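The Window
A short story

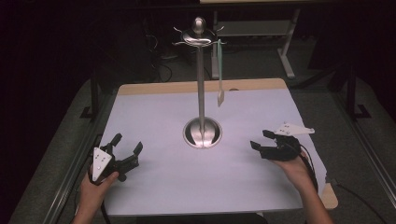

Mariann Kozma got the call at twenty past four, while she was still in the parking lot behind the main stand. The window closed at eleven. She had been sporting director at Detbridge for two seasons and in that time she had never had a quiet deadline day, but this one had been close to it until the phone rang.

"Kusar want Coppens," said the agent. "They're serious. They'll pay."

"He's not for sale."

"You haven't heard the number."

"Tell me the number, then."

He told her. She asked him to repeat it, and wrote it on the back of a parking ticket so that she could look at it. Then she went inside, up the back stairs, and found the manager in the video room with the lights off.

Ernő Virág was sixty-one and had managed nine clubs in five countries. He was watching a corner from the weekend's game, the one they had let in after eighty-eight minutes. He played it, ran it back and played it again.

"Who's supposed to be on him?" he said.

"Kusar have come in for Coppens."

He stopped the tape. On the screen the ball hung in the air above the penalty spot.

"How much?"

She gave him the parking ticket. He held it out at arm's length, because he didn't have his glasses, and then gave it back.

"The owners will take it," he said.

"They haven't been told yet."

"They'll take it in the time it takes to read it. What do I get?"

"Maybe half. Maybe the Hirkix boy, if his club will talk to us this late."

"Hirkix can't head the ball."

"Neither can Coppens."

"Coppens doesn't need to," Virág said. "Where is he?"

He was in the gym, on the bike, with a towel around his neck. He was twenty-two. He had come to Detbridge at sixteen and lived for three years in a spare room over a bakery on Mill Street, and he still went in there for rolls. He had played 167 games for the first team. When he saw the two of them come in together he took his feet off the pedals.

"Is it true?" he said.

"What have you heard?" said Kozma.

"My brother sent me something. It says I'm on a plane."

"You're on a bike," said Virág.

Kozma told him what there was to tell. A club had made an offer. The owners would want to accept it. He had two years left on his contract and could say no, and if he said no he would be in the team for the next game like always.

"What would you do?" Coppens asked the manager.

Virág sat down on the weights bench. It was a while before he answered.

"I was at a club once, as a player," he said. "Small place. The ground held about 800 people and one side of it was a hedge. A big club wanted me and I said I'd think about it. I went fishing with my father-in-law to think about it. When I came back they had bought someone else."

"Were you sorry?"

"For a year or two. Then I did my knee, so I would have been sorry there as well."

"That doesn't help me."

"No," said Virág. "You asked what I would do. I would go fishing. You should probably decide."

Coppens went to call his mother. Kozma went up to her office and called the owners, who took it in the time it takes to read it. After that she called Hirkix's club. A man there told her the boy was cup-tied, had a sore hamstring and was not available, and then named a price. She said she would ring him back.

By seven the agent had arrived in person. He wanted coffee and a room with a door. The papers came through from Kusar one page at a time, and on page four the player's date of birth was wrong, so they had to be sent again. Outside the front gate a few dozen people had gathered with their phones out. One of them had brought a banner saying STAY, which had been made for a different player the summer before and still had the faint outline of his name under the paint.

At a quarter to nine Coppens knocked on Virág's door. The manager was back at his corner.

"It's you," said Virág, not turning around.

"What is?"

"Supposed to be on him. Number five. You let him go on the near side and then you look at the goalkeeper like it's his fault."

Coppens came in and watched it through. It was him. He watched it again.

"I thought he'd called for it," he said.

"He did call for it. For your man, you still go."

"Okay."

Virág switched off the screen.

"You've signed?"

"I'm going to. They're waiting upstairs." He rubbed his neck. "My mother cried. She says it's good but she cried."

"They mark zones at Kusar," Virág said. "You won't have a man. You'll stand in a space and whatever comes into it is yours. Some players like it better."

"Will I?"

"I don't know. You've got a bad habit of watching the ball. It may suit you."

They shook hands. Coppens looked as if he had prepared something to say and then couldn't find the beginning of it, so he said thank you and went up the stairs.

It was announced at 9:40. Kozma spent the next hour on two phones. Hirkix's club came down a little and she went up a little, and with six minutes left she had a scan of a signature that was only slightly crooked. She sent it to the league and sat with her shoes off until the confirmation came back.

Detbridge played again four days later, against a side from the bottom of the table, in the rain. The crowd was given as 3,222. Hirkix started on the bench and came on after an hour, with his socks down and his hamstring strapped. In the last minute there was a corner. Virág stood up and shouted to him to stay with the big one, and Hirkix put a hand to his ear to show that he couldn't hear.

The ball came over. Hirkix went with the big one anyway, got the side of his face to it, and it went out for another corner.

"Again," said Virág, and stayed on his feet.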